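September
By C. Janssen

Lanine opens sign-ups for Jinik, a free wash-day guide for people who are tired of gray socks

DASTADIER — I've been running Lanine for long enough to know that most of the laundry trouble people bring through our door starts well before the machine does. It starts in the basket! So this month we're putting out a little guide called Jinik, and it's all about that stretch of wash day between picking clothes up off the bedroom floor and pressing the start button. It's free, it's short, and you can have it folded in your back pocket while you work.

A bit of background for anyone who hasn't met us. Lanine is a laundry workshop here in Dastadier. We teach evening classes on washing, drying, folding and stain removal, and we answer a lot of questions on the phone from people standing in front of a pink dress shirt. For the past while we've also been asking local households to keep a simple laundry diary for us. You write down what went in, what came out and whether you were happy with it. 850 households signed up, which was far more than I had room for on my kitchen wall chart, and between them they wrote up 3692 loads. I read every one. Some were a single word ("fine"), and some went on for two pages about a bath mat.

What I kept seeing in those diaries was people sorting at the machine. They'd tip the whole basket onto the floor, paw through it, shove in whatever looked close enough and then find the red sock later. A lot of them hated that part more than ironing. The happier diaries came from people who gave each color its own spot in the basket from the start, so when wash day came they just reached in and took the pile they wanted. One open basket, darks on one side, whites on the other, anything bright tucked in its own corner. You set it down right by the washer door and lift the whites straight across.
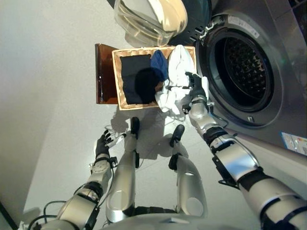

Do I need a separate basket for every color?

One basket is plenty for most small households, as long as each color stays in its own bundle and you empty it before the bundles start sliding into each other.

I get that one in every class, usually from somebody with a small apartment and a hallway already full of shoes. The guide is written with those homes in mind. You don't need a laundry room, and you don't need matching bins with labels on them (though if you love a label, go right ahead). We have a page for bigger families too, with a layout for two baskets and a rota you can stick on the fridge.

So what's in it? The first part is sorting. I've kept the rules short:

Dark things together, with navy treated as dark.
Whites by themselves, always.
Strong blues, reds and greens on their own the first few times, then with the darks once the rinse water runs clear.
Towels away from anything smooth that picks up lint.

The second part is loading, and I'll admit I got carried away there. One piece at a time is my way. Pick it up by a corner, give it a shake, check the pockets, let it drop loosely into the drum. It takes a minute more than stuffing in an armful and you catch the tissue that would have snowed all over everything. The diary keepers who tried it wrote to me about coins, hair ties, a library card and an almost complete set of crayons. Leave enough space for your hand above the clothes in a front loader, and check around the rubber seal before you close the door, where small socks like to hide.

Then there's a page on baskets themselves, which was a late addition. People asked for it! I'm fond of wicker. Air gets through it, it's light, and a thick rim is kind to your hands when you carry it down the stairs. It does want a wipe with a soft, barely damp cloth now and again, and a liner if the weave is rough enough to catch on knits. Please don't leave wet swimsuits sitting in it overnight. Plastic is fine too and easier to rinse out, and the guide covers cloth hampers for people who have to carry everything to a laundromat.

My favorite page is the one on leftovers. Every wash day ends with a few things still in the basket, a dark shirt, a blue top, whatever didn't belong with the load you just did. Most of us either throw them in anyway or leave them to get buried under the next lot of clothes. I used to do both. Now I spread the dark things flat on one side of the basket and keep the bright piece bunched up on the other, and they wait their turn. If there's only one blue thing it can sit there till it has company. It's a tiny habit and I'm a bit evangelical about it — ask anyone who has taken the Tuesday-night-style beginner class and sat through my speech. 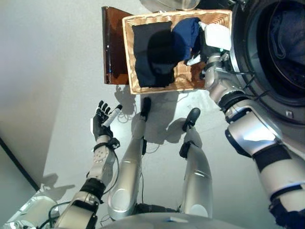
C. Janssen
Founder and class leader, Lanine

The guide is printed on thick card that can live on a shelf near the washer without curling up. We tried thin paper first and it lasted about as long as you'd expect next to a sink. There are 1000 copies in the first printing, and we'll hand them out from the workshop in Dastadier through the end of the month. Come in, say hello, take one for yourself and one for the neighbor who keeps shrinking things. If the pile runs out we'll start a list and print more.

We're also opening a short Jinik class to go with it. It runs for one evening, starting at 6 p.m., and we do the whole thing with real laundry. Bring a small basket of your own if you can manage it on the bus. You'll sort it, load it, argue with me about water temperature and go home with it clean and folded. There's tea. Places are free for anyone who kept a diary for us, and you only need to give your name at the desk. Everyone else is welcome too, and we ask for a small donation toward detergent.

A few people have wanted to know if we'll be recommending particular machines or soaps in the guide. We won't be. I've seen good washes come out of very old washers and sad ones come out of very fancy ones, and the diaries had plenty of both. What you'll find are instructions that work with whatever you have at home, with a blank column where you can write down the settings on your own dial. Fill it in with pencil the first time. You'll change your mind, I promise.

I should say thank you here to all the households who wrote things down for us, including the one that sent in a fabric swatch with every entry and the one that drew a little face next to each load. I've kept those. Several of the tips in the guide came straight out of your pages, like turning dark jeans inside out while you're still standing at the basket, and hanging the wet things you're unsure about where you'll see them in the morning. The stain page has grown so much that it will be its own card later on, and I'm already collecting notes for it. Tomato, grass and ballpoint pen are covered. I could use more on candle wax, so if you've got a method that has worked for you more than once, please tell me.

Writers and local news folks who'd like a copy of Jinik, or who'd like to sit in on the class with a basket of their own, can ask at the Lanine front desk any afternoon. I'm usually in the back by the folding table, and I'm always happy to stop folding.

Last updated: September, 4:15 p.m.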